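Häufige Fragen rund ums Falten und Wegräumen

Seit Februar landen bei mir ständig dieselben Fragen zur Wäsche im Postfach, also sammle ich sie jetzt mal auf einer Seite. Wenn was fehlt, schreibt mir!

Wie lange brauchst du für einen Korb?
Mit Musik ungefähr 40 Minuten, ohne Musik gefühlt den ganzen Abend. Ich fange meistens mit den Handtüchern an, die gehen schnell weg und dann sieht der Berg schon viel freundlicher aus.

Faltest du auch Unterwäsche?
Nein. Die kommt in eine Schublade und fertig – meine Freundin Leen Abou Jaoude findet das schrecklich, aber sie muss ja nicht in meine Schublade schauen.

Rollen oder falten?
Beides! T-Shirts rolle ich (in der Schublade stehen sie dann schön nebeneinander), Pullover falte ich und lege sie flach ins Regal. Strickjacken hänge ich gar nicht mehr auf, die bekommen auf dem Bügel so komische Beulen an den Schultern.

Woher sind die Stoffboxen im Flur?
Die heißen Herkus, ich hab sie in der kleinen Größe und die passen genau in mein Regal. Für dicke Winterpullis sind sie mir zu schmal.

Wie kriegst du dunkle Sachen auseinandergehalten?
Dunkelblau und Schwarz sortiere ich nur noch bei Tageslicht, am liebsten vormittags am Fenster. Abends unter der Küchenlampe liegt bei mir sonst alles auf einem Stapel.

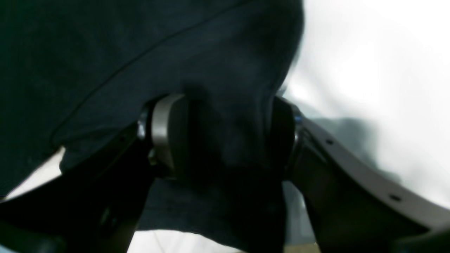

Muss ich dunkle Sachen vor dem Waschen auf links drehen?
Ich mache das bei allem, was dunkel ist, auch bei Jeans. Die Außenseite reibt dann weniger an den anderen Teilen und die Farbe hält bei mir deutlich länger. Reißverschlüsse vorher zumachen.

Was machst du mit einzelnen Socken?
Die warten in einem Beutel an der Tür. Nach 15 Wäschen ohne Partner werden sie Putzlappen.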